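How Does a Pocketknife Stay Sharp? (And Why Does It Go Dull?)

Hi again, curious people! Last time I wrote about zippers, and a bunch of you wrote back asking about my old pocketknife, the one I take camping. So today I'm going to tell you about edges. What makes a blade sharp? Where does the sharpness go? And can you get it back?

First, the grown-up part. Knives are tools, and you only use one when an adult you trust has said yes and is right there with you. You don't need a knife for anything on this page. There's an experiment near the end, and all it takes is a carrot and a spoon.

OK. Think about pushing your whole hand into a big lump of clay. It's hard work, right? Now push with just one fingertip. It sinks right in! You're pushing about the same, but all of that push is squeezed into a tiny spot. A sharp blade does the same thing, only much more so. The two sides of the blade get closer and closer until they meet in a line so thin you can't really see it. When you press down, all your push goes into that skinny little line, and the apple (or rope, or cheese) gives up and splits.

So why does a knife go dull? I used to think the metal just got tired. It doesn't! The thin part is thin, so it's easy to hurt. Every time it bumps into something hard, like a plate, the edge can bend over a tiny bit, kind of like the corner of a page in a library book. It can also wear away and get rounded. A round edge spreads out your push, and then you're back to squashing clay with your whole hand. 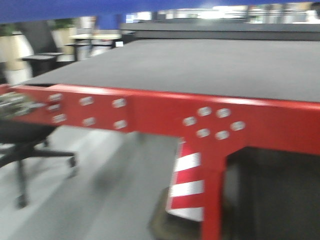 To fix a rounded edge, you rub a little metal away until the two sides meet in a thin line again. People have been doing this with stones for more than 2,000 years. My neighbor Heriberto Bautista taught me how when I was 11, on his back steps, with a gray stone that had a dip worn in the middle. He made me practice on a popsicle stick for a whole afternoon before I got anywhere near a real knife. I complained a lot.

Sharpening stones have numbers, and the numbers tell you how big the gritty bits are. A low number means big, rough bits. A high number means tiny ones. I start on an 800 stone, which feels like fine sandpaper, and then I switch to a 2,000 stone, which feels almost like a chalkboard. The rough one does the shaping and the smooth one takes out the scratches. You have to hold the blade at the same tilt the whole time – that's the hard part, and I still wobble.

Now for the carrot! Ask a grown-up to cook one until it's soft and let it cool. Try to cut it with the round back of a spoon. Then turn the spoon and try with its thin side. Same spoon, same carrot, same you. Which way was easier? Try pushing slowly, and then try sliding the spoon back and forth a little as you push. (I like the sliding way. See if you agree.)

One more thing people ask me: is a dull knife safer? It sounds like it should be, but a dull blade makes you push harder, and when you push hard, you can slip. It can still cut you, too. So dull or sharp, a knife gets treated the same way – closed when you're done, and handed back to the grown-up.

Next time I'll write about scissors, which are really two blades that are friends. If you have a scissors question, get a grown-up to help you send it in before then!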